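Visit to the Rorneneck student robotics open day

We drove out to Rorneneck in June with seven people from our own school club. The open day ran from late morning until four. Parking is behind the gym and costs 2 dollars, coins only.

The sign-in table had name stickers and a printed map with the rooms in the wrong order, so we started at the far end with the Bikach team. They build line followers for the regional contest. Their track is taped down on plywood sheets and takes up most of a classroom. The students had trouble with one sensor and ran the same corner over and over while we watched. They let two of our kids change the speed setting and try it. Their build notebook was on the table for anyone to read, and it was better kept than ours. Each page had the date, what they changed and what happened.

After that we saw the Grovolel arm, which the second-year class assembled from a kit. It was sorting bottle caps by color. It dropped a few. The teacher told us the kit took most of a semester and that the wiring was the slow part. She would order spare servos at the start next time.

Lunch was sandwiches in the hallway. The club sold them for its travel fund.

The part I had come for was the student project run by Areeba Bangash. Her group works on household chores, and they teach by demonstration. A student does the chore with a hand-held gripper, the motion is recorded, and the recordings are used to train the arm later. The target for the term is 300 recordings. The sheet on the wall said 141 when we came in. The chore they had picked was clothes hangers and a basket, which Areeba said was harder than the cups they did in the spring. Hangers catch on things and on each other, and you can't grab them just anywhere.

Our kids asked good questions here. One wanted to know what happens to a bad recording. They keep it but mark it, and someone goes through the marked ones at the end of the week. Another asked if the gripper gets heavy. The answer was yes, so they trade off often.

We finished at the Ghaffari room, which was mostly younger students with small wheeled kits and a lot of noise. Two of ours stayed there until closing.

For our own club, I would like to copy the notebook and the wall sheet before we buy anything new. The demonstration work is also something we could start on a small scale, with one chore and one gripper. 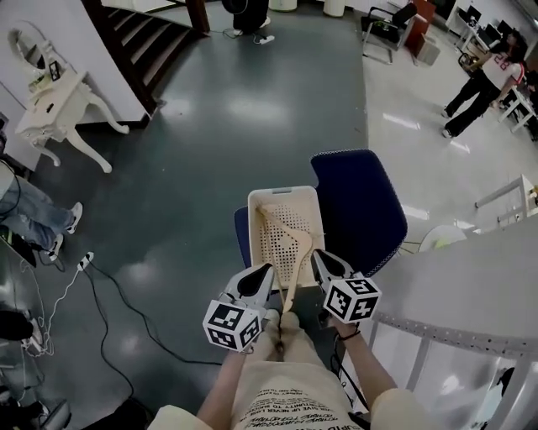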